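June 21, 2024

**Dremska adds a three-part sorting tray to its toy block range**

Dremska today released a red plastic tray for sorting toy blocks by color. It has three compartments set side by side and fits on an ordinary kitchen or dining table.

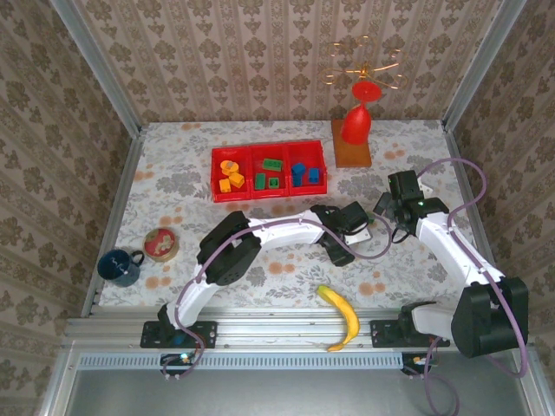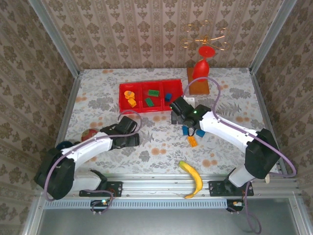
The tray goes on sale in 21 stores and by mail order from the Flamham warehouse. The first run is 2630 trays, and 2000 of them are already set aside for preschools that ordered in March.

"Parents told us the blocks end up in one big bin and stay there," said Usha Kamath, product manager at Dremska. "A child who knows where yellow goes will put yellow away – most of the time."

The tray was tested in 13 homes in Fekley. Families asked for low sides and no lid, and both requests were met. Blocks are sold separately, and the tray also takes blocks from the older Lobo sets.

Spare trays can be ordered singly. Stores that want a display copy should write to Karim Badawi in trade sales.

Press contact: Lorna Rivera, Dremska press office, Flamham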